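Closteo Opens Sorting Sessions for Mixed Small Household Items

VORAMHAM, Tue 17 April — Closteo, the home organizing service based in Voramham, will begin a series of sorting sessions this spring for people with drawers, jars and boxes full of small mixed items. The sessions cover loose coins, crumpled foil, buttons, keys and other things that tend to pile up at home.

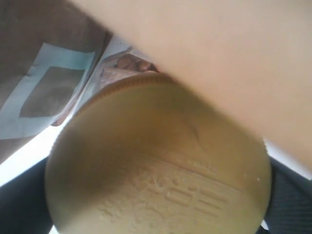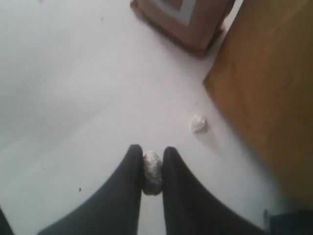
What the Sessions Cover

Each session lasts 70 minutes and has places for 17 people. Participants bring one container of mixed items from home and sort it at their own table. Closteo supplies trays, labels and small lidded boxes.

Coins come first. Large gold-colored pieces with raised lettering are set aside from everyday change, as they may be tokens or keepsakes. Closteo does not value or buy coins.

Foil is handled next. Clean pieces are pressed into a ball and kept together — small scraps are easily lost in a recycling bin. Participants should check local rules before putting foil out for collection.

Dates and Booking

Four sessions are planned at the Figueroa building on Vollanska Street. A trial session held there in February filled all its places. Booking is open now through the Closteo front desk and website. There is no charge, but places must be reserved.

About Closteo

Closteo helps households sort, store and pass on belongings. The company has worked with 700 homes in and near Voramham. It also runs a box-lending service for people who are moving.

Media questions can be sent to the Closteo press office in Voramham.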